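Speaker notes: Choosing a grasp on a crowded counter, and knowing when not to
Thursday, April 10, 2025

Slide 1. Title
Give the project names once and move on. Tulen is the grasp scorer. Bilby is the simulator setup we render the kitchens in. Do not explain where the names come from.

Slide 2. The problem
Most grasp scorers rank candidates by how well the fingers close on the target. They give little weight to what else the fingers touch on the way down. On a bare table this costs almost nothing. On a counter with several objects it produces grasps that score well and then push a neighbor out of place.

Say plainly that the target in this talk is always thin and flat. Thin objects force the fingertips close to the surface, so the margin for error in height is small. Mention that we tried a taller target set in June and the effect was weaker. Those results are in the backup slides.

Slide 3. The setup
One arm on a fixed pedestal, parallel gripper, rendered kitchen counter. Clutter is drawn from a fixed object pool and dropped with random pose. The target here is the spoon. Leave this up while you go through the method. 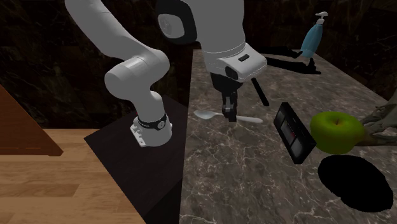 6 min read

Point at the spoon first, then at the cassette to its right, with the green apple next to it. The handle extends toward the cassette, so a grasp placed far along the handle has to be checked against it. Do not spend time on the items at the back of the counter. They matter for the camera experiments only, and those are a separate paper.

Slide 4. Method
Tulen adds a clearance term to the usual closure score. For each candidate we sweep the open fingers along the approach path and record the smallest distance to any object other than the target. The term is flat above a threshold and drops steeply below it. There are 2 free parameters, the threshold and the slope. Both were set on the training kitchens and left alone.

The second part is refusal. If no candidate clears the threshold, the arm does not descend. It reports a refusal and the trial ends. Expect a question on whether refusals count as failures. They do, in every number in this talk.

Slide 5. Baselines
McKinnon is closure score only. Ultham is closure score plus a collision check that returns yes or no. Ultham is the fair comparison. McKinnon is there to show what happens with no check.

Slide 6. Results
We ran 147 test layouts, 3 random seeds each. Read the order off the plot: Tulen first, Ultham second, McKinnon last. The gap between Tulen and Ultham is in disturbed neighbors. Lift success alone is nearly the same for both, and the seeds overlap. Say so before someone asks.

Slide 7. Where it fails
Go through the 40 layouts in the failure set by type. Most are refusals where a person would nudge the clutter first. The rest are fingertip contacts with the counter, caused by a height error in the target pose. The clearance term does nothing for those, as the counter is left out of the sweep.

Slide 8. Next
Add the counter surface to the sweep. Allow one push before refusing. Real hardware after that, same object pool where we can get the objects.

Backup: threshold sweep, taller targets, timing per candidate.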